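Notebook, packaging sort, living room table
31 January 2021
Present: self (H. Tosh), Kwadwo Agyeman. Sabina Sheikh on the sheet.

Purpose: split one household's packaging into keep, recycle and bin, and note where the sorting rules give trouble. Same rules as the Bustov flat in July, with Ruairi's amendment on foam sleeves (bin, unless whole and wanted for storage). The Helmy scale was zeroed before the start and again at the halfway point. Drift nil.

Table covered with the green and white checked cloth. Decided to leave it on. Light wrappers slide on the bare top and the cloth holds them. Disadvantage: the clear film is hard to find against the checks, so clear items should be dealt with first next time.

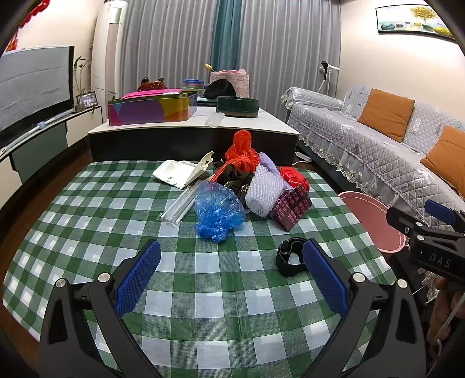

Straws in their wrapper go to keep. Takeaway box: keep if clean, otherwise bin. Greasy card is refused by the collection here and there is no point washing it. Netted bags are a nuisance in any pile because they hook on to everything else, so they get handled singly. The elastic strap is not packaging and is left off the sheet. Small patterned box: flatten only after checking inside.

Cloth items are outside the rules altogether. Osian wants a fourth category for them. I would sooner put them to one side and not weigh them.

Limit for the session was 30 minutes, with a break at 19 for the scale. Sheet total to be reconciled against the bin weight, tolerance 49 g. If it falls outside that, weigh the bag again before touching the categories.

Bin stands on the floor by the table. Crumpled wrappers spring open and take up far more volume than their weight suggests. Press down once per layer, no more, or the thin film creeps back up the sides. Foam sleeves should go in flat. Metallised wrappers: scrunch test as usual. If it springs back it is film and goes in the bin. Printed packets are to be read for a material code before a decision. Where the code can't be found, bin. 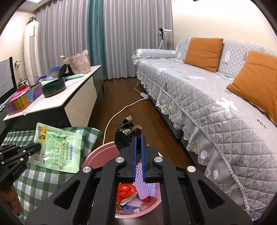

Can the foam fruit sleeves go in with the plastic recycling?
Under the current rules they count as general waste. The collection takes rigid plastic only, and expanded foam is sorted out at the depot and discarded.

To do:
Ask Sabina whether the 2,000 g ceiling on the Helmy includes the tray.
Sheet needs a column for mixed material. Kwadwo has been writing it in the margin.
Order more Stirnon liners, the smaller size. The large ones fold over inside a round bin and trap items.
Ruairi to confirm wording on foam before the next household.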